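Rokia gets her pavement legs (sort of)

Monday, June 7, 2021

So the little delivery rover is finally rolling in the simulator! I've been calling her Rokia since the first chassis drawing and the name has stuck, even with Musa, who wanted something with more numbers in it.

Quick catch-up if you missed the last post. The real Rokia is still in bits on my bench at the Ilwood workshop, waiting for a left motor bracket that doesn't snap (I'm on my third print, in PETG now, fingers crossed). While that drags on I've been doing the driving side on the computer — a rendered city street, with the camera set low, just above the ground, where hers will sit.

Shadows are the thing eating my evenings. My edge finder loves a hard line, and a big diagonal shadow across pale concrete is a much harder line than a boring kerb. On Saturday she followed one very happily for 42 frames before I stopped her. Geum-ok suggested I compare texture on both sides of the line and ignore brightness altogether, and that's helped a lot, though it's slow. I'm down to 5 frames a second on the old laptop, fan screaming.

Joints in the paving still get picked up as edges too. I've got 2000 frames saved to test against, so that's this week sorted. If the bracket holds I might even wheel her out to the yard.

Her view down the long straight, which is where I do most of my testing:

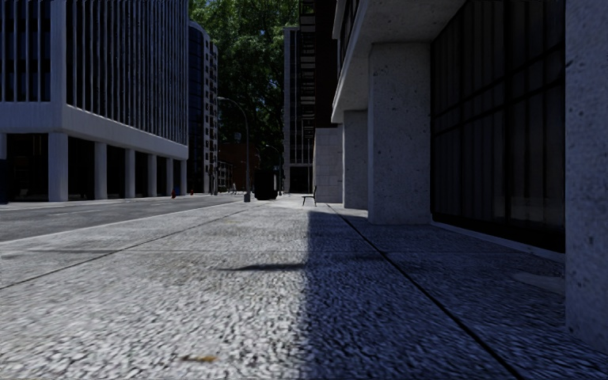 Can you start on the driving code before the robot is built?

You can, as long as the simulated camera sits at the same height and angle as the one you plan to fit. Expect to retune it all once you have real wheels.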